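Section 4. Recording a task by remote control (teleop)

Read section 3 first if the arms haven't been homed today. Shelf pick is the task used from here on, same steps for anything else you teach.

Before you start
– Both leader handles in their cradles, lights steady.
– Wrist feeds live on the Rano console. If one is black, reseat the plug at the console end, not the wrist end.
– At least 706 MB free on the Cudavlow drive. Less than that and it stops mid take with no warning.
– Task name typed in. Lowercase, no spaces.

4.1 Set out the shelf
1. Shelf flat on the table, both arms able to reach the front.
2. Drinks on the mesh floor, bags on the top grid. Don't make it too tidy. Same layout every time = robot learns the layout and not the pick.
3. Leave enough room between bottles for a finger to get in. Tight is OK, jammed is not.
4. Check cable slack on both wrists. Raise each arm by hand to full height, lower it again. Nothing should pull.

CAUTION: Keep your hands out of the shelf once the leaders are unlocked. Followers copy the leaders straight away, there is no countdown.

4.2 Take control
1. Lift both leaders out together. Hold still untill you hear the tone.
2. Move slow for the first few seconds. Followers catch up to your pose – if they jump, let go of the trigger and go back to step 1.
3. Open both grippers all the way, then half, then all the way. Match what you feel to what you see.
4. Bring one gripper to the front of the shelf. Switch to the wrist feed for the last bit of the approach.

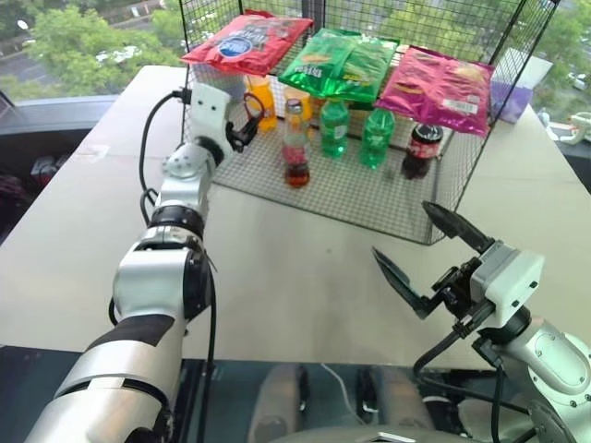
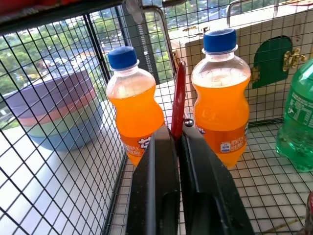 Shelf pick set-up. First view: both arms at the shelf. Second view: wrist, orange sodas behind the fingers.

4.3 Record
1. Press the left pedal. Counter goes up by one.
2. Do the pick in one go. Approach, close, lift clear, set down, back off.
3. Don't stop to think halfway. Pauses get learned too.
4. Right pedal to save. Hold it for a bad take and it is thrown out.
5. Move two or three items, go again.

Note: 200 good takes per task is the target. Elīna Rätsep got a usable policy with 181 on the Sata handles but that was a single bottle type, so don't plan on it.

Note: mesh confuses the depth reading. Go by the color feeds near the shelf.

CAUTION: Don't squeeze hard on soft bottles. Error 2249 is grip current over limit – open the gripper, clear the error, toss the take.

4.4 Teaching by hand
Use this only for fixed poses (home, drop-off, park). Needs two people for both arms.
1. Leaders back in cradles first.
2. Hold the arm above the wrist, then press the free-drive button. It goes limp, so have the wieght before you press.
3. Move to the pose, let go of the button, tap Store.
4. Play back at low speed, hand on the stop.

If playback drifts off the stored pose, redo homing. Still off: check the Özkan clamp at the base, then ask Žydrūnas Stankevičius.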